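Our club has a new task for this month, sorting plastic cutlery into cups. It sounds like work for small children, but for our robot it is still very difficult. Before the robot can try, we must show it many times with our own hands. Teodoro made a plan for 151 rounds, and on Tuesday I did my first ones. After one hour my fingers became slow, and I started to respect people who do this kind of job every day. The forks go in one cup, the spoons in another and the knives in the third.
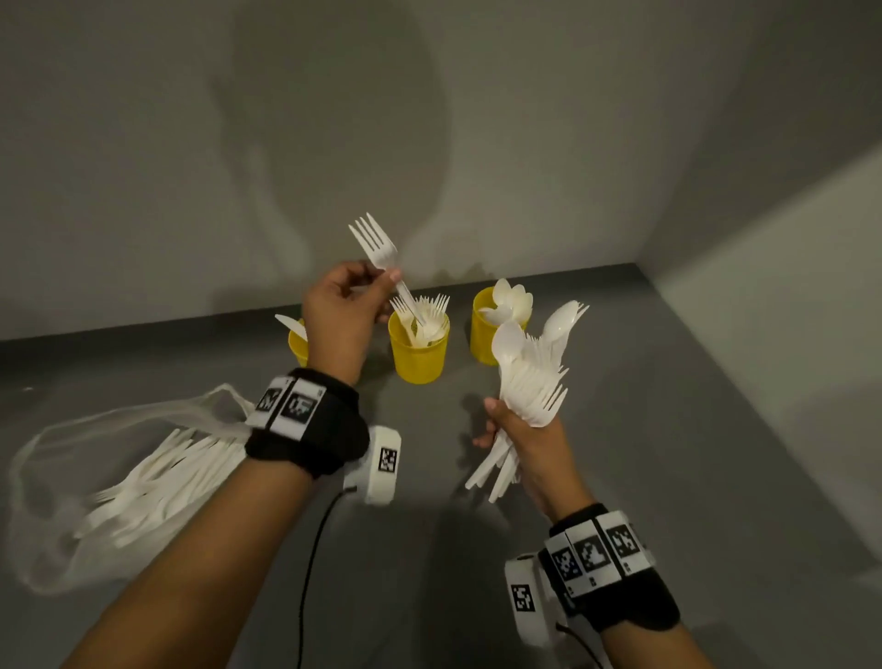
Rhea Manalo thinks we should mix the order of the cups between rounds, or the robot will only learn the places. I will try it next week.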